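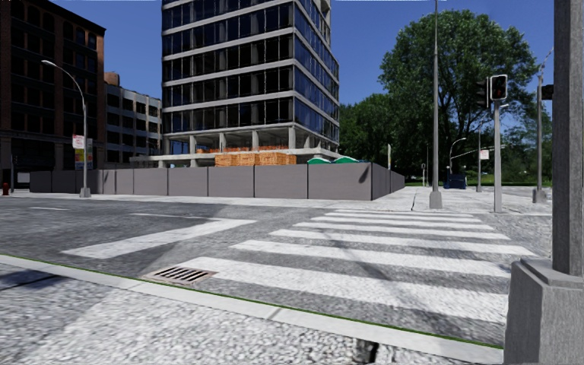 Lukian Prokopenko: You're blaming the battery again, and I still think it's the gauge. A cell that was really worn out wouldn't run fine all morning and then drop dead at the same number every time. Put it on the bench supply before you order any more of them.

28 Sep 2020

OK, so Lukian left that under my last entry and I grumbled at it over coffee and then did what he said. Bench supply it is!

Recap for me in a month, when I've forgotten all this. The Storndale phones that came back from the Plerkcombe office shut off with 21 percent still showing. No warning, just black screen. Plug them in and they boot straight up claiming 21 percent again, like nothing happened. We put new Ruldale cells in seven of them back in May and those are the ones that came back. The phones with original batteries are old and tired but they count down to zero like they should. I should have noticed that sooner (Vsevolod did, to be fair, and wrote it on the lid of the returns box, where I didn't read it).

Setup: battery out, dummy pack in, bench supply standing in for the cell. Chow script running on the laptop to pull voltage, current and reported percent over USB. I cut the charge line in the cable so the phone wouldn't top itself up and spoil everything. Tape on that cable now says NO CHARGE. Please don't take it home.

First run was a waste. I had the supply's current limit set way too low, so the phone browned out the second the radio woke up, and I spent half an hour thinking I'd found the bug. I'd found my own limit knob. Turned it up, started over.

Second run was good. Steady 300 mA load with the screen on and airplane mode on, walking the supply down by hand in little steps. The phone shut itself off at a perfectly sensible voltage, right where the original phones shut off too. So the cutoff is fine and the hardware is doing its job. It's only the percent that's wrong. Point to Lukian, ugh. 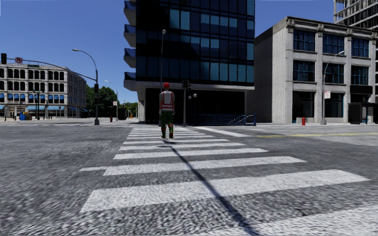
Pedestrian on the crosswalk, seen from behind.

After lunch I put a real Ruldale cell back in and let it run down on its own with the script logging. Got 1,352 lines out of it before it quit. I plotted voltage against percent and laid it over the log from an original battery, and the two curves agree nicely near the top and then slide apart somewhere past the middle. The new cell hangs on at a higher voltage for longer and then falls off a cliff. The old one sags early and goes down gently. The gauge chip is still using the table for the old one, so it sees a nice healthy voltage, thinks there's plenty left, and then the cliff arrives.

I asked Vsevolod Kovalchuk if the gauge shouldn't learn the new curve by itself after a few full cycles. He says it's supposed to, but only if it sees a full discharge with a rest at the end, and these phones live on chargers at the Plerkcombe front desk. They never get anywhere near empty on purpose. So the learning step probably never kicks in. That fits, but I haven't tested it and I don't want to write it down as the answer yet.

Things I got wrong today: the limit knob, see above. Also I logged the first part of the discharge with the clock on the laptop an hour off from the phone, so if the timestamps look silly, subtract an hour up to the point where the file says RESTART. I didn't clean it up, I'd only make it worse.

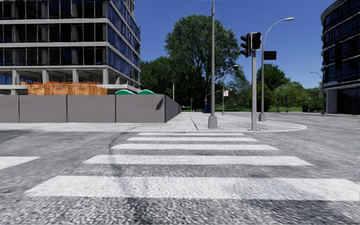
The crosswalk and the far curb.

Next up, in no special order. Run one phone through a full drain and a long rest, charge it all the way without touching it, then drain it again and see if the 21 moves. If it does, we can just do that to every phone after a swap, which is slow but needs no tools. If it doesn't, Vsevolod thinks he can write a new table to the gauge over the test pads, and he wants a scrap board to practice on first. There's one in the drawer with a cracked screen connector that should do fine.

Also need to ask Ruldale for the discharge curve for this cell. The sheet that came in the box has the capacity and the max charge voltage and that's it. I'd much sooner use their curve than mine, my steps by hand were pretty lumpy.

Lukian, if you're reading: yes, fine, the gauge. But I'm keeping the spare cells I already ordered!

Phone number two is draining on the left side of the bench overnight with the log running. Leave the laptop lid open, it goes to sleep if you close it.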